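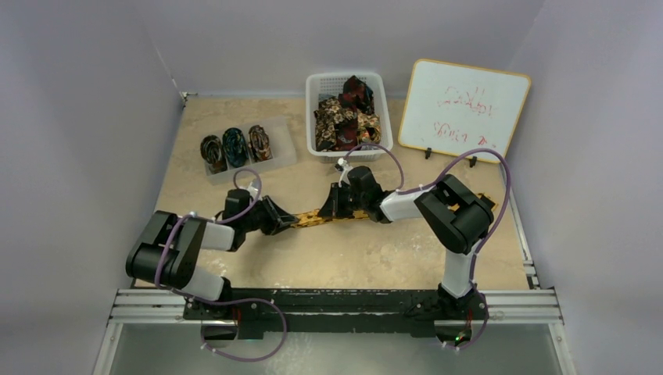

How is the practical assessed?
Each pair submits 40 recorded attempts and a short written report. The report carries the greater share of the mark.

Unit 3: Handling fabric with two arms

Cloth changes shape whenever it is gripped, and a plan made for rigid parts will seldom suit it. Students should decide before each attempt which arm holds the fabric and which arm folds or rolls it. Dr Corina Stöckli will discuss grip points in the Sunday revision session.

With a narrow strip, both grippers may be needed on a small bundle, and the clearance between the fingers must be considered in the plan.

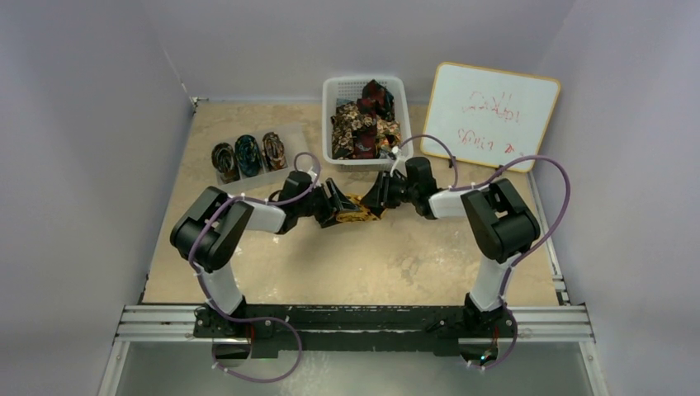 Submission of work

Reports are to be handed to Mr Baltasar Jara at the Lorberg laboratory office. Failed attempts must be included. Late reports require the written agreement of Dr Stöckli.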